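Zwischenbericht an die Fornenex-Stiftung
Projekt: Neue Tische für den Gemeinschaftsraum Rilcombe
Sonntag, 20. November

Liebe Davina Cairns, liebe Mitglieder des Förderkreises,

eigentlich wollte ich mich schon früher melden, aber dann kam die Woche mit der Heizung dazwischen, und im November ist bei uns ohnehin jeden Abend etwas los. Nun sitze ich am Sonntagnachmittag an einem der Tische, um die es in diesem Bericht geht, und kann in Ruhe zusammenschreiben, wie weit wir gekommen sind. Zunächst noch einmal ganz herzlichen Dank für die Bewilligung im Sommer! Sie haben damit vielen Leuten eine Freude gemacht, die seit Jahren an den alten Klapptischen mit den wackeligen Beinen gesessen haben.

Zum Stand der Dinge: Die Tische sind geliefert, aufgebaut und in Gebrauch. Wir haben uns nach langem Hin und Her für die helle Oberfläche entschieden (zur Wahl stand auch ein ziemlich dunkles Nussbaum, für das es durchaus Fürsprecher gab), und ich bin froh darüber. Der Raum liegt nach Norden und bekommt im Winter wenig Sonne, und mit den hellen Platten wirkt er gleich viel freundlicher. Die Maserung ist schön lebendig, mit langen, leicht gewellten Streifen in Creme und Beige, und die Nähgruppe hat sofort gefragt, ob man da überhaupt noch Tischdecken auflegen müsse. Wir haben uns darauf geeinigt, dass es zu den Geburtstagskaffees welche gibt und sonst nicht.
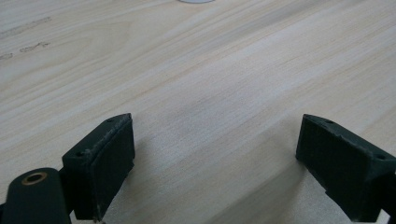

Was die Pflege angeht, lernen wir noch dazu. Auf hellen Flächen sieht man eben alles, und schon nach den ersten Wochen gab es auf einer Platte ein paar feine dunkle Spuren, Striche und kleine Flecken, die von einem Stift oder von irgendeinem Scheuern kommen können. Sie sind blass und fallen in der Maserung kaum auf, aber ich möchte sie Ihnen nicht verschweigen. Die Bastelgruppe arbeitet seitdem auf Unterlagen, und nach jeder Veranstaltung wird feucht abgewischt und trocken nachgerieben. Ein Scheuermittel kommt uns nicht ins Haus! Die Firma Tosh, bei der wir bestellt haben, will uns noch ein Pflegeblatt schicken, auf das ich bisher leider vergeblich warte.

Zu den Kosten: Ausgegeben sind bisher 2.606 Euro, die Lieferung aus Prostton eingeschlossen. Die Belege liegen gesammelt bei mir und gehen Ihnen mit dem Schlussbericht zu. Offen ist noch die Rechnung für die Filzgleiter, die wir nachbestellen mussten, weil die ersten auf unserem alten Boden nicht hielten.

Genutzt wird der Raum so rege wie lange nicht. Beim Herbstfrühstück waren 40 Gäste da, und alle hatten einen richtigen Platz. Zum Spieleabend kommen inzwischen meist 25 Leute, darunter erfreulich viele jüngere, die vorher einen Bogen um uns gemacht haben.

Bis zum Jahresende möchten wir noch die Stühle durchsehen und den Schrank für das Bastelmaterial neu einräumen. Wenn Sie einmal in der Nähe sind, kommen Sie bitte auf einen Kaffee vorbei, am besten mittwochs, da gibt es Kuchen.

Mit herzlichen Grüßen aus Rilcombe
für das Team des Gemeinschaftsraums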